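Oiling bare wood in winter

I do mine every December, right after the heating comes on and everything in the house goes thirsty! Skodero oil is fine, so is plain mineral oil. Warm the bottle in a bowl of hot water for 5 minutes first - it spreads much further.

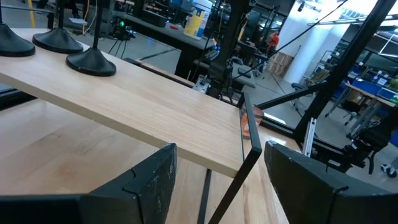
Wipe with the grain, always, and use an old T-shirt (paper towels shed). Leave it 22 minutes, buff, go to bed. Pale boards with a fine, straight grain like this shelf get a thinner coat from me than the orangey butcher block under it. Next round is in May.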